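How to hang patterned wallpaper in a small room

Measure first. Wall height plus about 20 cm per strip for matching. Get all rolls from one batch, check the labels.
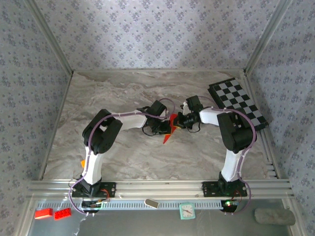 Murkik Home Crafts Club – Decorating Group

Wipe walls, let dry. Prime. Plumb line for the first strip, dont trust the corner. Paste, fold, wait as the packet says. Brush from the middle out. 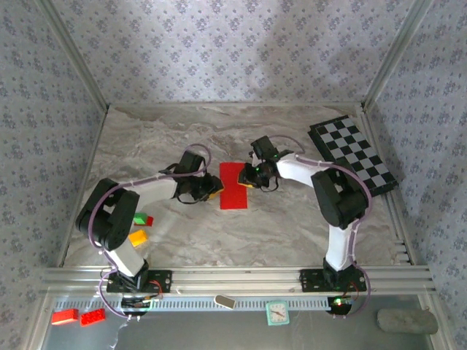 Corners next. Never wrap a full strip round, cut it so a bit turns, then overlap with the next. Small florals on a pale ground, like the blue-gray ones on lavender here, forgive a slightly off match. Big stripes wont. Trim with a new blade, wipe paste off teh face right away.

Questions to Jintana Limsakul.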